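Tsion Yimer
October, 9:40 pm

Ok so a small thread on the front table at our language café, and the mouse everyone keeps asking me about.

I've been at Gidey for 14 months and that table is where all paper goes to live. Flyers, booklets, old sign-up sheets, somebody's bus schedule. Last month I decided it was going to be a table again, with room for a person and a laptop.

Rule one, paper stays at the back by the wall. Rule two, the black pad lives on the right side. Rule three, the yellow mouse does NOT go in the drawer. The drawer eats things (ask Vignesh about his good scissors).

It has ears! The buttons are the ears! I paid 400 for it at the secondhand stall and talked them down from 800, and I'm still a little proud of that.
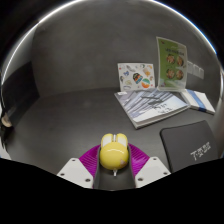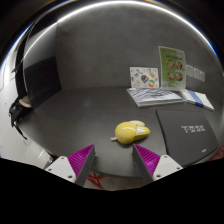
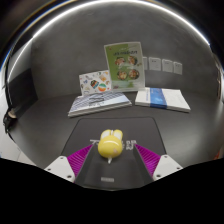

Little yellow guy with the ears, gray table.

He's got a bit of pink on one cheek too – my niece spotted that before I did. She also says he's a chick. Mesfin says rabbit. We've had this argument over two separate lunches and I'm staying out of it.

The green poster with the four round food photos stays, by the way. People stand there and pick lunch off it before they've even said hello. I did ask if we could move it to the door and got a very firm no.

Still to sort out: the booklets. I know the ones with the blue on the cover are popular, but do we need 60 of them in the closet? Come take some. Please. I'm at the table most days until 6.

Next project is the shelf by the kettle – wish me luck, there are mugs up there older than me.

Comments (4)

Akinyi Mwakyusa: Rabbit. Obviously a rabbit.

Henok Demissie: can I have five of the booklets for my evening group? will come by around 5

Tsion Yimer: @Henok take ten!!

Vignesh Bangera: I would like my scissors back

Back to top | Contact | © Gidey Language Café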